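Home | News | Features | Workplace | Archive | Contact

Print this article | E-mail this article

Teaching Two Hands to Share a String

At Okmont, a learning system gets its lessons one short recording at a time

June 10, 2022

The workday at Okmont begins with a person moving and a robot following. The operator closes a hand, and on the other side of the room a gripper closes too. Every movement is saved together with the camera pictures, and at the end the operator decides if the recording is good enough to keep. Then everything is put back and the next one starts.

Okmont is a small company in the town of Akham. Its project, called Sekau, wants to teach a pair of robot arms to handle things that bend, hang and slip. Nobody writes the movements down as rules. The learning system must find them by itself from examples, and the examples must come from people. On a normal day one operator makes 50 recordings, each one 30 seconds long.

I expected the difficult part to be the computer program. In Akham I heard much more about patience. A tired person makes tired movements, and the system learns these also. For this reason an operator works 90 minutes and then has to stop, even when the work is going well. The first operators did not like the rule. Now they are the ones who watch the clock.

The project began with hard blocks, which stay where you leave them. A block is lifted, moved and put down, and it is easy to judge the result. String came later and it is a different kind of problem. It has no fixed shape, and when one arm pulls, the other arm feels it. Both arms have to act at the same moment, and the person who guides them must think with two hands — something we all do when we tie a shoe, but without knowing how we do it.

During my visit the arms were occupied with exactly this. The left gripper had a green block and a blue one at its tip, and from the blue block a thin green line ran nearly level across the table to the fingers of the right gripper. Another small cube, lime green, stood alone on the table. At the back, against the wall, were an open laptop, a game-style controller and bags of small items.

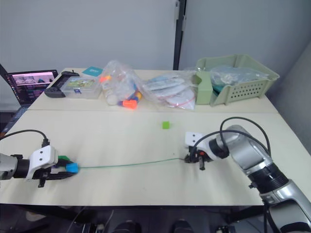
What Is Kept and What Is Thrown Away

The list of tasks for Sekau has 17 entries at present. Each has a written description of how it starts and how it should end, but the way between is left to the operator. One person likes to pull slowly from the right, another brings both hands to the middle. The team wants this variety. A system which has seen only one style is lost when the string lies a little differently.

Failed attempts are a matter of discussion. In the beginning they were all deleted. Today, if a block is dropped and then picked up again, the recording stays in the collection, so that the system can also see how a mistake is repaired.

The collection is checked again by Lüthi, a partner firm which receives the files each week and sends back remarks. Some of the remarks are strict. In June one whole afternoon of work was refused, as the clocks of two cameras did not agree. The operators read the message, corrected the settings and recorded the afternoon again.

Print this article | E-mail this article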